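Xenos Cordon Kit
Scene perimeter set for police, sheriff and investigation units
Manufacturer: Stomolden
Availability: in stock, ships from Firkport
Page updated June 14, 2024

Overview

The Xenos Cordon Kit is a portable perimeter set for the first hour at a shooting, an assault or any other scene that has to be closed before detectives arrive. It holds tape, posts and log sheets in one hard case that fits flat in a patrol car trunk. One officer can carry it and set it up without tools.

The kit covers an inner and an outer cordon. The inner line marks the area reserved for investigators and medical crews. The outer line keeps the public and the press back and leaves a working space between the two. More than 4000 kits have been shipped to date.

What is in the case

Tape reels, 3, each 100 yards, with hand crank
Folding posts, 6, with tripod feet and ground spikes
Tape clips for door frames, railings and vehicle mirrors
Entry log pad, water-resistant paper, with two pencils
Laminated setup card
Hard case with foam insert and carry strap

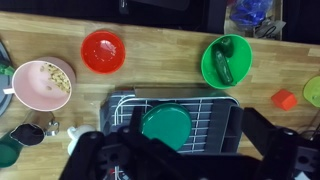 Tape finish has been changed from gloss to matte in the current version. The printed legend on the old tape was hard to read at night when a flashlight or headlamps hit it straight on, as the bright reflection covered part of the lettering. The effect is the same one that puts a small white highlight inside the glossy red bowl on the table. On a smooth single-color surface the highlight does little harm. On a line of text it can take out a word. The matte film spreads the light, and the legend stays readable from either side of the line. Print is on both faces.

Colors

Inner cordon tape is red on white. Outer cordon tape is black on yellow. The third reel can be ordered in either color; the standard fill is yellow. Agencies that use a different color order can have the reels supplied blank. Blank reels do not carry the reflective edge stripe.

Posts

Each post locks at waist height and at chest height. The tripod feet are for pavement and indoor floors. For soil or gravel, fold the feet up and push the spike in by hand — do not strike the cap with a hammer. The cap has four slots, so tape can turn a corner or branch off to form an entry lane. In strong wind, tie off to fixed objects where possible and use the posts only to close the gaps.

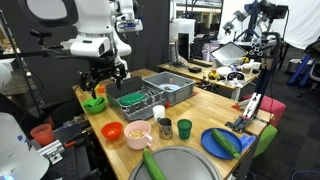

Can the tape be reused after a scene is released?

Only unused tape left on the reel should go back in the case. Tape that has been deployed may carry traces from the scene and should be retained or discarded under the agency's own evidence rules. The reel, crank and clips can be wiped down with standard disinfectant and used again.

Entry log

The log pad has columns for name, agency, time in, time out and reason for entry. Sheets are bound at the top and numbered, and a missing sheet is visible at the stub. A carbonless copy stays with the pad when the original is handed to the lead investigator. Refill pads are sold separately.

Setup note by Malte Weidemann, product engineer

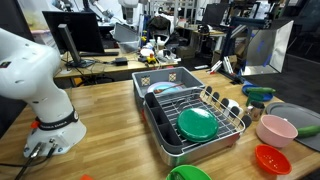

Reading time: 3 minutes

Set the outer cordon wider than looks necessary. A line can be pulled in later with no loss, but ground that has been walked on by bystanders cannot be recovered. Start at the side where people are gathering and work away from it.

Place the entry point before the inner line is closed. It should be on a route that the injured person, the suspect and the first responders are not known to have used. Mark it with two posts set a shoulder width apart and station the log officer there.

During the trial at the Prerncombe training ground, the slowest step was opening the tape reel with gloves on. The current crank has a longer handle and the tape end is folded into a tab. Kits sold before July of last year have the short handle; a replacement crank fits the same hub.

Storage and service

Store the case dry and out of direct sun. Adhesive is not used anywhere on the tape, so there is no expiration date, but film kept in a hot trunk should be checked for brittleness once a year. Pull out an arm's length and fold it sharply. If it cracks, replace the reel.

Ordering

Reels, posts, clips and log pads can be ordered singly or as a refill set. Agency purchase orders are accepted. Quote the serial number inside the case lid when ordering posts or cranks.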